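The night the arms stopped agreeing with each other

Ayman Khoury starts telling me about the fault before I have got my coat off. He has been looking after the two-armed setup at Nedivau for long enough to have a favourite breakdown, and this is the one. He has drawn it on a whiteboard, on the back of a delivery note and, for me, in the condensation on a window.

"It was lovely," he says. "I know I shouldn't say that about something that could have broken a finger. But as a puzzle it was lovely."

The job was kitchen work, or the sort of kitchen work a robot gets given: pick up a mug, hang it on a mug tree, move slices of lemon about on a board, put the cutlery where it belongs. Two arms share one long table. Each has its own controller, and a program called Rokus sits over the pair and keeps them out of each other's way. For months Rokus had done this so well that people had more or less stopped watching it.

Then on a Tuesday, not long before five, the left arm closed on a mug, lifted it, and kept holding it when it had been told to let go.

"So I said, fine, a stuck release, we've all had one of those. I pressed pause. Pause on our system means both arms hold where they are. The right arm held. The left arm waited nearly a second and then went on with the move it had in its queue, straight across the middle, with a mug in its hand."

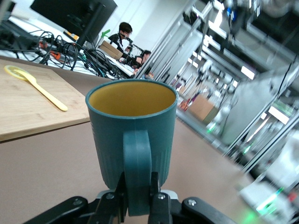 It is the waiting that gets him going. A fault that happens at once is easy to find, he says, and a fault that happens late is usually hiding behind something else. The mug got to the other side and met the edge of a wooden board at walking pace. It chipped. Ayman was standing well back, but his colleague had been leaning in a few moments earlier to straighten a lemon slice.

"Her hand had been there. That's the part I don't laugh about. She had taken it away because she was bored of that slice, if you want the truth. There was no procedure that moved her hand."

He hit the emergency stop, which cut the power to both arms and worked perfectly. I ask whether that was some comfort. He thinks about it and says yes, a lot, and then adds that it also made it easy for people to say no harm done and get on with the evening.

They didn't get on with the evening. Ayman switched the pair off, hung a tag on the switch and went to fetch the logs. He had a theory by six o'clock and it was wrong. He had a second one by eight and that was wrong too.

"First I blamed the gripper. Everybody blames the gripper! It's the bit that touches things. I had it off and on the bench, I cleaned it, I checked every screw, I opened and closed it by hand like a man playing castanets. Nothing the matter with it at all. Then I blamed the cable, because if it isn't the gripper it's the cable."

The cable was fine as well. What he had at that point was 1,179 lines of log from the left controller and a good many more from the right, and the two didn't line up. Each event on the left was stamped a little later than its partner on the right. At the start of the day the gap was too small to care about. By the afternoon it was up to 1,500 milliseconds.

He makes me look at this on his screen, scrolling with one finger, delighted. The left controller's clock was running slow. It was meant to be corrected over the network by a small timing box, a Dabbas, that sits on a shelf with its lights on and is supposed to be very dull. After an update the left controller had stopped listening to the Dabbas and was keeping its own time, badly.

"And now the pause makes sense, you see? Rokus sends a message that says, hold, as of this moment. The right arm reads it and says, that's now, and it holds. The left arm reads it and says, that moment hasn't come yet. So it puts the message in the queue like a polite person and carries on with what it was doing. It was obeying! It was obeying late."

The stuck release had the same cause. The order to open the hand was sitting in the queue as well, stamped for a moment the left arm didn't think it had reached.

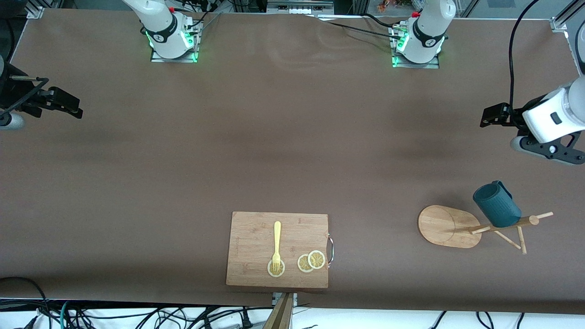 I ask what they changed, and he gets up, because he prefers to explain changes on his feet. The first was simple. A pause no longer carries a time. When a controller receives one it holds, whatever its clock says. He is still cross that it was ever built differently, and he includes himself in that, having read the design and signed it.

The second took longer. Each controller now compares its clock with the other one before every run and again during it, and if they drift apart by more than a set amount, both arms refuse to start, or stop if they are already moving. People found this annoying for a fortnight. It tripped over nothing much, several times a day, until Usis, the firm that wrote the update, sent a corrected version and the clocks settled down.

"I got complaints. Good! I liked the complaints. A table that stops too much, I can fix that while I'm eating a sandwich."

The rule about hands changed too. Straightening anything on the table now means the emergency stop goes in first, every time, and it stays in until the person has stepped back. Pause doesn't count. Ayman says this was the hardest of the lot, as pausing is quick and coming back from a full stop means waiting for both arms to wake up and find themselves again - a few minutes, on a good day.

"You're in the rhythm of it, the slice is a centimetre off, and you think, I'll just nip in. I've thought it since. I thought it last week. Your arm sort of starts going by itself."

He wrote the whole thing up in November and sent it to everyone he could think of who runs two arms off one scheduler. A couple of them wrote back to say they had checked their own clocks and found a drift. One had been chasing a late gripper since the summer and had already bought a new one.

"Blamed the gripper," says Ayman, and he is off again, looking for a pen.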